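5/9/20

I gave in and bought the Vimlow jar opener in April, after the big vinegar bottle beat me for the third night running. My hands are fine, mostly, but I have a thumb that complains in cold weather and a husband who closes everything like he's sealing a submarine. So! A month of opening every lid in the house, and I have opinions.

## What you get

It's a flat wedge that screws up under a kitchen cabinet, with a strip of metal teeth down each side of a V. You push the lid into the V until it catches, then turn the jar with both hands. There's nothing to charge and nothing to lose in a drawer. Mine was $20 from Boychuk, the hardware place near my sister, and the big one in the same line (for pails and paint cans, I think?) was $30. I didn't need the big one. I stood there holding it for quite a while anyway.

## Putting it up

The screws in the packet are too long for my cabinets, so check yours before you start or you'll have little points coming up between the cereal bowls. I swapped them for shorter ones from the junk drawer. Lotte Verhoeven next door has the stick-on version and hers fell down twice, once into soup, so I'd go with screws if you're allowed to make holes.

Put it nearer the front edge than the instructions say. They want it set way back so you don't see it, but then you're bent over the counter with a jar of beets at arm's length and no strength in your elbows at all.

## How it does on actual lids

Metal lids on glass jars are where it shines. Pickles, jam, the 900 gram jar of Prurkow sauerkraut that I used to hand to other people – one push, one twist, done. It does leave tiny bite marks on the rim, so if you save your lids for canning I'd skip it for those.

Plastic is more of a mixed bag. Wide caps with ridges on the outside go in nicely and the teeth have something to hold. Smooth ones slide around, and the really soft kind just squash a bit and sit there.

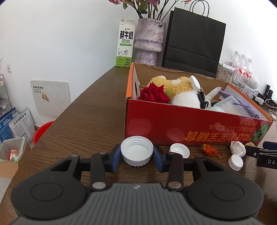

## Would I buy it again?

Yes, and I already bought a second one for Jeanine, Lotte's mother, who used to run hot water over everything for ages. She has hers over the sink and likes it better than her old Poludura strap wrench, which was always in the wrong drawer.

I'd give it a 7 out of ten. It loses points for the screws, for the teeth marks, and for being a pain to clean (old toothbrush, dish soap, bit of muttering). If they ever make one with a rubber strip for the smooth caps, I'll be back at Boychuk with my wallet out.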